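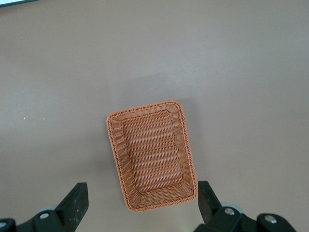 Bhavana Nadar replied to yesterday's post asking which of the Anirberg stories is the oldest, and whether the bell one was made up for visitors.

Short answer: the bell one is the newest of the lot. I can't find it in print before the hotel opened. The woman on the back stairs is much older.

The back stairs story turns up in a parish newsletter, with 11 lines on a maid who went up with the lamps and didn't come down. No name given. Later versions call her Alice, then Agnes.

I went through the staff wage books for the house to look for either name. There was an Agnes, but she worked in the dairy and left to get married. No Alice at all.

The bell story has a man in the cellar ringing for help during a flood. The cellar was dug after the flood. I asked at the front desk and they were quite cheerful about it.

I've now spoken to nine people who say they heard footsteps on the back stairs. Most of them had been told the story first. 2 had not, and both put it between three and four in the morning.

Both of those were night porters, years apart. One said it was a slow step with a pause at the turn. The other said quick steps and no pause. I've written both down as told.

The chapter on Anirberg is at 2,000 words and needs to be shorter. The bell will probably go down to a paragraph.

Bhavana, you also asked about the dog in the lane. That belongs to the next village and I haven't started on it. If anyone has a family version, please send it with the name of whoever told it to you.

Back at the record office in September for the rest of the newsletters. Two years are missing from the bound set.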